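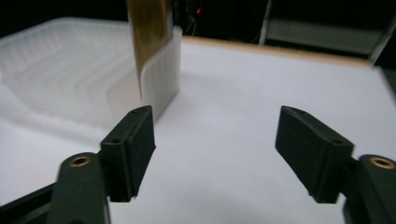
Yasaman Kazemi a commencé à garder des haricots parce que sa voisine d'Itar allait déménager et ne savait pas à qui laisser les siens. Douze ans plus tard, la collection compte 1 045 variétés, presque toutes à rames, réparties dans une ancienne laiterie chauffée au minimum. Elle trie les grains sur un plateau blanc mat, où les taches et les piqûres de bruche ressortent mieux que sur du bois. « Sur une table sombre, je laissais passer un haricot noir abîmé sur trois. J'ai changé de plateau et je n'y ai plus pensé. »

La voisine lui avait remis des bocaux sans étiquettes et un cahier rempli au crayon. Il a fallu deux saisons pour rapprocher les uns de l'autre. « Elle écrivait "le petit de ma mère" ou "celui du chemin". Pour elle, c'était parfaitement clair. Moi, j'ai semé et j'ai attendu de voir. » Parmi ces haricots se trouvait le Grulolik, un grain beige à ombilic brun que l'on cuisait dans le pays avec de la couenne et des poires sèches. Il est tardif, grimpe haut et casse ses tuteurs. Elle le sème quand même tous les ans.

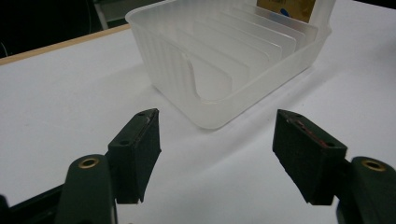 Les graines ne se conservent pas indéfiniment. Un haricot bien sec tient quatre ou cinq ans, parfois davantage, puis la levée baisse. Yasaman Kazemi remet donc en culture une partie de la collection chaque printemps : 66 variétés cette année, sur un terrain prêté par la commune. Les autres attendent leur tour. « Les gens imaginent qu'on met tout au congélateur et que c'est réglé. Une graine qu'on ne sème jamais, je ne sais plus ce qu'elle vaut. »

Filippos Andreadis, maraîcher à la retraite, tient avec elle le registre des prêts. Il est moins patient. « On envoie un sachet, on demande seulement qu'on nous en rende un à l'automne. La moitié oublie. » Ils ont expédié 3 011 sachets depuis l'ouverture, et il les a tous notés à la main avant de consentir à un tableur. Il regrette encore le papier, surtout pour la marge, où il inscrivait la météo.

Le sujet qui les divise est celui des noms. Un semencier, Nørgaard, leur a proposé d'inscrire le Grulolik à son catalogue sous une appellation plus facile à vendre. Lui aurait accepté. Elle a refusé. « Je n'ai rien contre le fait qu'ils le vendent. Mais dans vingt ans, quelqu'un de la vallée cherchera le haricot de sa grand-mère et ne le trouvera pas. » La discussion n'est pas close, dit-il. Elle l'est, dit-elle.

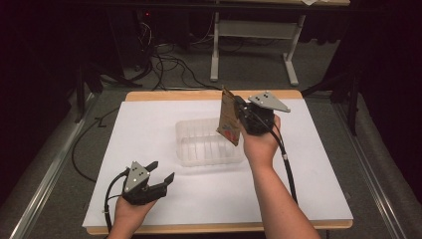 Bac en plastique transparent sur une planche blanche, posée sur une table basse en bois.

En août, ils surveillent surtout les premières gousses. Elles doivent sécher sur pied aussi longtemps que possible, et un orage suffit à les faire germer dans leur cosse. L'été dernier, ils ont arraché des rangs entiers à six heures du matin pour les suspendre sous la charpente. « On a perdu le Jaune d'Itar, reconnaît Yasaman Kazemi. Une dame en avait encore un fond de boîte. Elle nous l'a posté dans une enveloppe ordinaire, et neuf grains ont levé. »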